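Walkers wanted to check the Kirndale round, August

We are looking for 25 people to walk a route and tell us whether it deserves to be in print. The round takes in Kirndale Edge and the long grassy back of Staltus, which stands at 1,774 feet according to one map and a shade less according to another. We have our doubts about both.

Every guide to this round says it is "suitable for all" and "easily done before lunch". I have done it twice and did not get my lunch either time. The descent from Staltus is described as a clear path. In July I found bracken up to my chest and a stile with no wall attached to it. Somebody wrote that description once, and I suspect everyone since has copied it out.

So we want people who will go and look. You should be able to walk nine miles over rough ground and read a map without a phone telling you where you are. Slow walkers are very welcome. Fell runners less so, as we have had their timings before and they are no use to anyone. 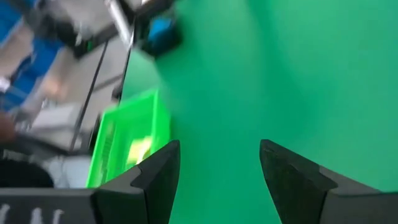 Samina Tarar wrote back after seeing the first draft of this notice to say that I was being unfair to the old guides, that the bracken is only bad for part of the year, and that anybody going up in April would find the path just as described. She may be right. Most visitors come in August, though, and I would like the new leaflet to be some use to them.

Each walker gets a form with 27 questions, most of them dull. Where did you lose the path? Was the gate tied? Could you cross the beck with dry feet? Please don't write "lovely views". We know there are views.

There is no fee. We pay bus fares and there will be soup at the finish, made by Orathai Wiriya. We meet at the Kirndale bus shelter at 8.30 am and will not wait long. Dogs on leads, boots not trainers.

To put your name down, leave a note for Emiliano Urrutia at the Kirndale reading room, with a telephone number and a line on the last hill you walked up. If you turned back before the top, tell us that too.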